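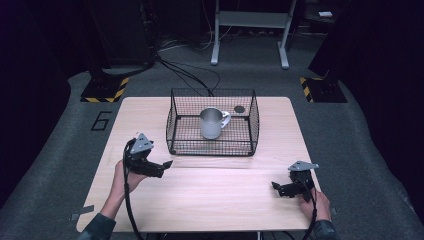
Can the mugs go back to the kitchen in a wire basket, or do they need a tray?

A basket is fine for one or two mugs, as long as they are empty and each one stands flat on the mesh.

Home | Rooms | Kitchen | Tickets | Contact
Print this page | E-mail this page

Ticket: rings and drips under mugs carried in mesh baskets
Posted 11 August 2025 by the Ostside facilities desk

Problem as reported
Users of the Ondholm rooms say that tea comes through the bottom of the baskets and leaves marks on the tables. The first report came in July, from room 14. A second report, from room 16, says that a mug fell over in its basket on the way down the corridor. The handle did not break.

What we checked first
We thought the baskets were damaged, so we looked at the ones kept in the Ravgate cupboard. They had no bent wires on the bottom and no loose corners. The paint was whole. A mesh basket has no solid floor, so any liquid left in a mug that tips will go straight through. This is normal and we do not count it as a fault.

Then we tried a mug with a little water in it. Standing in the middle of the basket it was steady. Near the side it leaned, as the wires at the edge are a bit higher there – you feel it with a finger, but it is hard to see. When we walked with it, the mug by the side fell over before we reached the door.

What we tried
1. A paper towel on the bottom. It held the drips for one trip, then it was wet and stuck to the wires. Not recommended.
2. A Shibata cork mat, cut to fit. Good grip, but it smells after washing and needs long to dry.
3. A flat coaster under the mug. This worked best. The mug stood level and the coaster is easy to rinse.

Update, same day
The person from room 16 asked if the coaster can stay in the basket all the time. It can, but please take it out when you wash the basket, or water will stay under it.

The person from room 14 wrote that the old marks do not come off with a damp cloth. Please use warm water with a drop of washing-up liquid, wait 13 minutes and wipe along the grain. Do not use the rough side of the sponge. If the mark is still there, write it in this ticket and we will come with the wood cleaner.

Still open
– One more pack of coasters is requested for the Ravgate cupboard.
– The dishwasher takes the baskets only on the lower rack. The 90 minute programme is too long for them, so use the short one.
– We wait for an answer from room 14 about the second table.

Status: workaround given, ticket stays open until the coasters arrive.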